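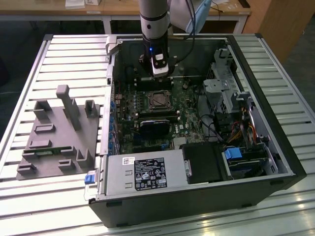 3.2. Durée de conservation des ordinateurs dans les petites administrations

L'enquête a été menée à Kedton et à Plalloden auprès de 124 agents, qui utilisent ensemble 442 postes fixes. L'âge médian d'un poste au moment de son retrait est de 7 ans. Cette valeur est plus élevée que celle annoncée par les services d'achat, lesquels comptent seulement la période de garantie. Comme l'ont déjà observé Yüksel et Jaidee, le retrait dépend peu de l'état du matériel — il suit surtout le calendrier du budget.

Figure 4. Carte mère dans le boîtier d'un ordinateur.

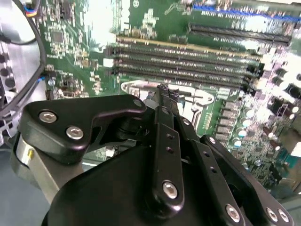 Une seconde différence concerne la manière de déclarer les pannes. À Kedton, l'agent remplit lui-même une fiche, tandis qu'à Plalloden la demande passe par le chef de service. Les pannes légères y sont donc moins bien connues, et nous avons exclu 2 services dont les registres étaient incomplets. Les entretiens conduits par C. Kamolrat en janvier confirment cette lecture, que nous discutons dans la section 4.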